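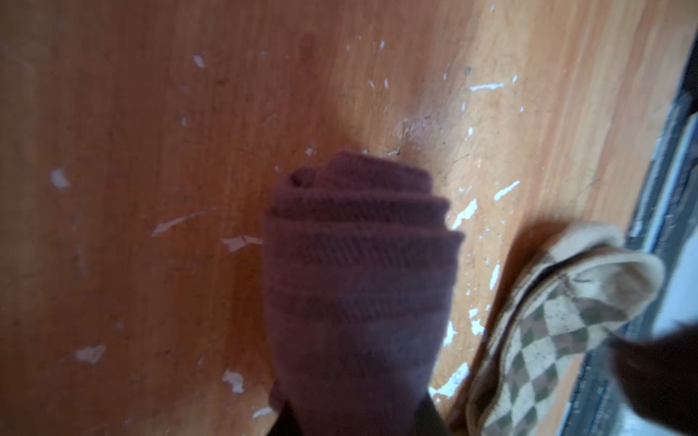
ok so I said I'd report back after my first month of contra dancing and it has now been six weeks, so here goes, long thread

background: I am 41, I have never danced on purpose. Weddings, yes, one hand on a drink. My sister-in-law dragged me to the Farkent hall in April because she needed a ride and I figured I'd sit on the side and look at my phone

you can't sit on the side at a contra dance. I lasted one song. A woman in a green skirt held out her hand and said "you're up" and that was that

for people who don't know it (I didn't!) — you stand in two long lines, there's a live band, and a caller tells you what to do. You do the whole pattern with one couple, then you move down the line and do it again with the next couple. So you end up dancing with pretty much everybody

which sounded like my nightmare. I'm shy! But you're with each set of strangers for about 32 beats and then they're gone, so if you mess up with one bunch you get a clean start with the next

and I messed up a LOT. First night I went left on every single circle right. I walked straight into the fiddle player's music stand. She kept playing and moved it over with her foot

the beginner lesson starts at 6:30 and the dance starts at 7. GO TO THE LESSON. I skipped it twice because I thought I'd picked up enough already and I had not

things they teach you in the lesson: how to give weight (lean back a little so the two of you balance), how to swing without getting sick, and what a hey is. I still can't do a hey. I've had it explained with salt shakers

the getting sick part is real btw. If you look at the walls while you swing, you're done for. Look at your partner's face, or their ear if the eye contact is too much for you. Ear works great

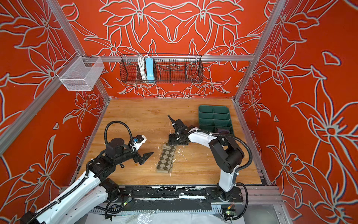

Mangubat replied that it's the chin for her, and that if you're still dizzy after the swing you should stop dead and clap once before you let go. Tried it last night and wow, yes, the clap thing works, I have no idea why

ok, shoes, because four of you asked. I started in running shoes and my knees hated me. Too much grip, so your foot stays put while the rest of you turns. You want something smooth on the bottom

I didn't want to spend 100 dollars on dance shoes for a hobby I might quit, so I got old bowling shoes at the thrift store. They're ugly and I love them. The hall asks you to change when you get there so you don't track grit onto the floor, so bring them in a bag

also bring: water, a second shirt, maybe a third shirt. I'm not kidding about the shirts. By the break I look like I fell in a lake

my watch said I did 700 calories one night, which I don't believe for a second, but I did sleep like a rock

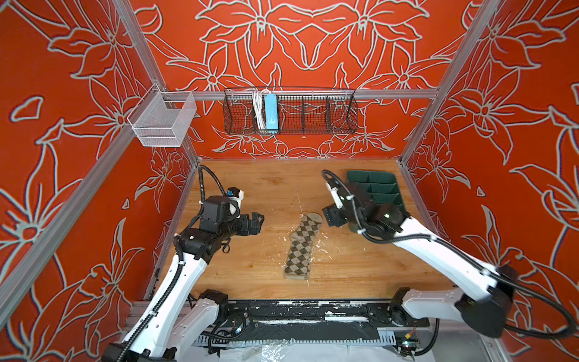

the other thing I wanted to talk about is roles. At our dance they call larks and robins instead of men and women, and you pick whichever you want. I started as a lark because the lesson lady put me there, and now I switch at the break

switching is hard! Your hands know one side and then suddenly it's all backward. But I understand the dances way better now, and I've stopped yanking people through the courtesy turn, so I'm told. Sorry to everybody from May

someone asked if you need to bring a partner. No. I never have. You're meant to change partners every dance anyway, and people will ask you, and you can ask them, and you can say no thanks and sit one out. The first time I asked somebody my voice cracked like I was 13. She said sure

I did try the other dance across the river too, the one at Flovport. Bigger crowd, faster band, very good dancers, and not much teaching before each one. I got lost halfway down the line and a teenager steered me by the shoulders the rest of the way. I'll go back when I can do a hey

and the Korketti weekend is coming up, which is two whole days of it with workshops and a potluck. Everyone at Farkent keeps telling me to sign up. I looked at the schedule and there's a session just on heys. So I guess I'm going?

question for the people who've done a weekend: do you dance every slot or do you take naps? And how are your feet on day two? I get a sore spot under my left big toe after one evening and I'd like a plan

oh and last one, the waltz. They play a waltz before the break and another one at the end. I hid in the bathroom for the first three weeks of waltzes. I've now waltzed twice. It was mostly walking in a circle and saying sorry, but the tune was so pretty that I hummed it the whole drive home and missed my exit

will post again after Korketti if I can still stand up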